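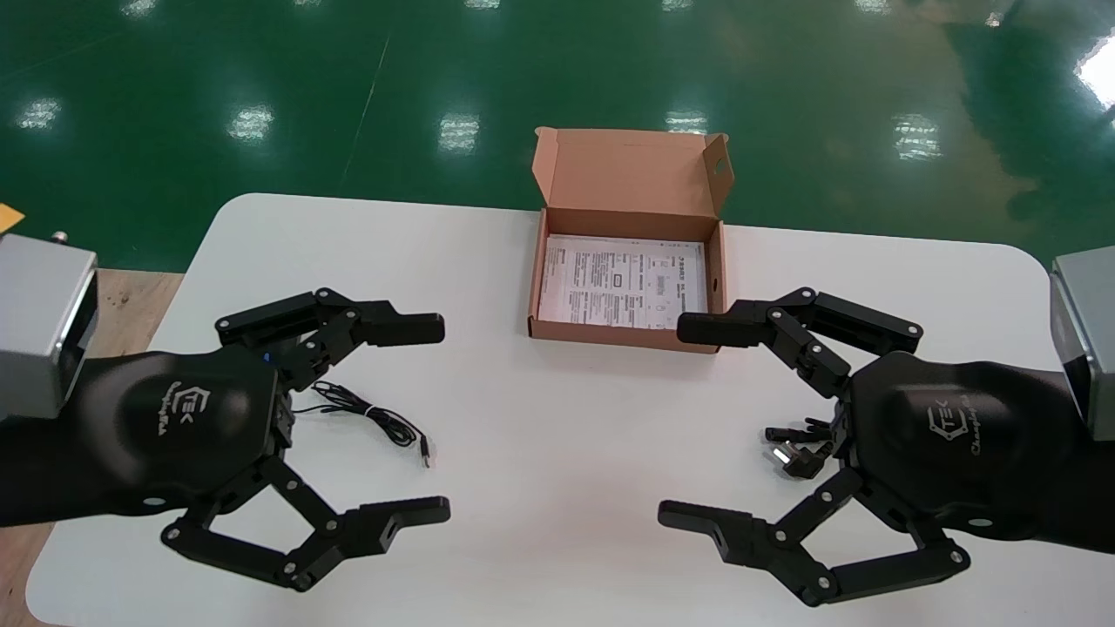 One reader in Bestberg wrote in to ask whether a white tabletop can be cleaned with baking soda. It can, if you keep the paste thin.

Mix 3 spoons of baking soda with one of water. Spread it over the stain and leave it for 30 minutes. Wipe with a damp cloth, going in one direction, then dry the spot with a towel. Old coffee rings may need a second round. Skip bleach, which can yellow a painted top.

Test under the edge first.

40 shares
3 comments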